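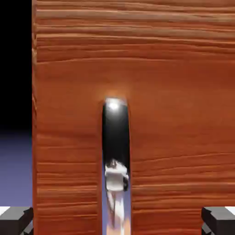 Home Issues Authors Submit About
Search this journal Go Advanced search

3. How people talk about wood when they are buying a table

3.1 Where the interviews came from

I should say up front that I came to this by way of my own kitchen. My husband and I spent most of a July arguing over a secondhand table, and the whole argument came down to the word "warm." He meant the color. I meant something about how the thing would feel to sit at. We bought the table and I wrote the grant proposal, more or less in that order.

The material in this section comes from two places. The first is a set of 379 customer notes kept by the sales staff at Rulance, a furniture store in Turnbridge that has been writing down what shoppers say, in the shoppers' own words, for longer than I have been a linguist. They're wonderful notes! Some are a single word ("orangey") and some run to half a page, with the salesperson's own opinions squeezed into the margin. The second is 17 longer interviews that Yaa Agyeman and I did in people's homes, sitting at whatever table they had ended up with. Yaa did most of the talking and I did most of the coffee drinking.

We pulled every descriptive word or phrase out of both sets, which gave us 1,263 uses to sort. I typed the notes up myself (my handwriting is bad, and theirs is worse), and Yaa checked them against the originals. Where we couldn't agree on a reading we left it out.

3.2 Color words that aren't doing color work

The first thing we noticed was how slippery the color words are. "Red" hardly ever means red. When a shopper says a cherry table is "too red," the follow-up is nearly always about a room: it won't go with the floor, it looks like my aunt's den, it's a restaurant color. One woman told us her old sideboard was "red like an office." I have thought about that phrase a lot and I still can't say exactly what she meant, but my husband got it right away.

"Orange" is worse. It shows up in the store notes almost entirely as a complaint, and it gets stuck onto pine, oak, and a couple of things the staff had listed as walnut. People who liked the same finish called it honey, or amber, or toasty. Baláž makes a similar point in her work on paint names, and I owe her a good deal here -- Marcela Baláž read an early draft and told me, very kindly, that I had been treating "honey" as a color when everybody in my own transcripts was using it as a compliment. She was right and I re-coded the lot.

3.3 Grain

Grain talk is where it gets fun. Hardly any shopper used the terms the trade uses. We got "lines," "swirls," "stripes," "the pattern," and from one retired bus driver, "the weather in it." Most people could tell us whether a piece had a lot of grain or a little, and whether that was good, but they went after it with their hands as much as their eyes. In the home interviews people stroked the tabletop while they looked for a word. Yaa started marking this in the transcripts with a little star, and by the fifth interview she'd worn out the patience of our typist.

"Busy" and "quiet" did a lot of the lifting. A busy top was one you couldn't put a patterned cloth on. A quiet one "let the room talk," as one man had it, and he then apologized for sounding like a magazine. We also heard "real" used as a grain word, which I hadn't expected. Visible grain made a piece real, even when the speaker knew perfectly well it was a printed surface. "It's fake but it's a real-looking fake, the other one was just brown" -- that's from a student furnishing her first apartment, and it was the clearest account of the distinction we got from anyone.

3.4 Names on the tag

Rulance sells two lines whose names came up over and over, Siriwan and Skandar. The finishes overlap, and the staff told us they'd swapped tags by mistake more than once. The words people used for them didn't overlap much, though. Siriwan pieces were "soft" and "glowy." Skandar pieces were "solid," "plain," and in 5 of the notes "sturdy," a word that turned up nowhere else in the store material. I don't want to lean on that too hard. We didn't set out to test names, and the Skandar line is also the heavier of the two, so a person who has just tried to shove one across the showroom floor has good reason to call it sturdy.

The home interviews don't help much here because only a few people remembered what their table was called. One remembered it wrong and was so fond of the wrong name that Yaa let it stand.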